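Surnwood Tenants' Association -- minutes, Sun 7 August

Held in the laundry room, as the lobby was being painted. Present: 12 households, plus Mr. Lu by phone until his battery went. Cheuk-hei Chow took the minutes and apologizes in advance for the spelling of everyone on the third floor.

## 1. Last meeting

Minutes of the February meeting were approved. It was pointed out that they were mostly a list of things to be done by March. The list was read out. We moved on.

## 2. Dryers

Dryer 2 still takes quarters and gives nothing in return. Primico sent a technician, who ran it empty, found it worked fine empty, and left. The building manager has been asked to get Primico back on a day when someone can stand there with a load of towels.

The posted limit on large items was discussed at length. The sign says "no bulky bedding," and opinions differ on what counts. A single piece of fabric like the blue and white patterned one below was held to be fine by most of the room. A king-size comforter was held to be the reason we are on our third lint trap.
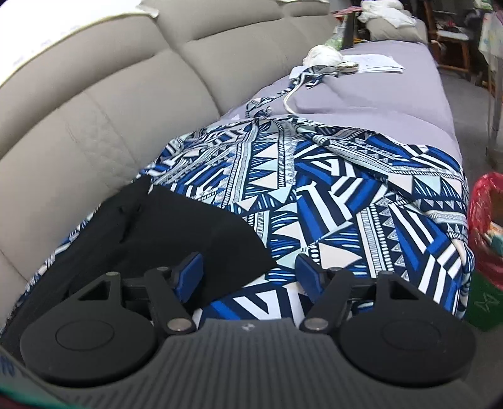

## 3. Sign-up sheet

The sheet has 18 slots on a Saturday and the same three names in most of them. Proposed: two slots per household on weekends, no limit on weekdays. Carried, with one against and one who said she would go along with it but wanted her face noted. Noted.

Writing "TBD" in a slot no longer reserves it. Neither does drawing a box around your name.

The pen has gone missing again. A pen on a string was suggested. It was recalled that the last pen was on a string, and that the string is also missing.

## 4. Things left in machines

This took up most of the evening. Current practice is that if a load is finished and no one comes, the next person may take it out and put it on the table. The trouble is the word "put." Complaints received include one sweater on the floor, one set of sheets on top of the soda machine, and a sock in the plant.

Agreed wording for the new sign:

- Wait 21 minutes after the machine stops. (The motion said 20. Someone wanted 22. This is how we do things now.)
- Take everything out, including the sock.
- Leave it on the table in one pile.
- Do not refold other people's clothes to make a point.

There was a short debate over whether folding is a kindness or an intrusion. One side felt that finding your dress pants folded, as these black ones are, could only be good news. The other side did not want strangers handling their pants under any conditions -- "any" was repeated. Folding is therefore optional and must not be mentioned to the owner.

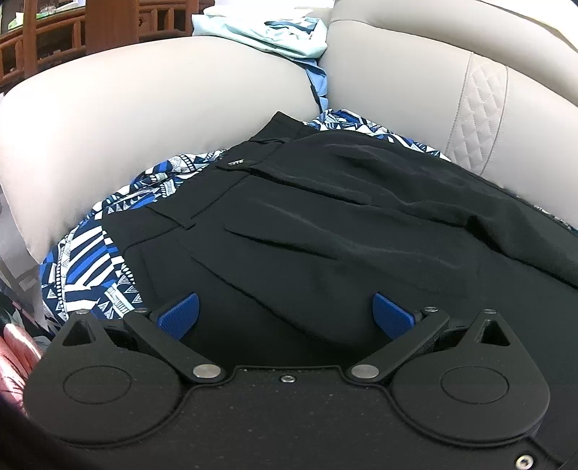

Odalys asked whether the 21 minutes would apply at night, when she is often the only person down there and would sooner just get to bed than sit watching somebody's bath mat. The chair said yes, it applied at night. Odalys said in that case she would be bringing a chair, and would anyone object to it staying. Nobody did, provided it does not block the sink.

## 5. Detergent

The Wovow machine on the wall has gone up in price and now sells only the lavender kind. Two people have headaches from it. The manager will ask for unscented, or for the machine to be taken away, whichever is quicker.

## 6. Any other business

- The light over the sink hums. Known.
- Bikes are not to be parked in front of the dryers, even for a minute, even by people on the board.
- Mr. Lu called back to vote on item 3. His vote was counted, though it was for something else.

Next meeting to be held in the lobby, if dry.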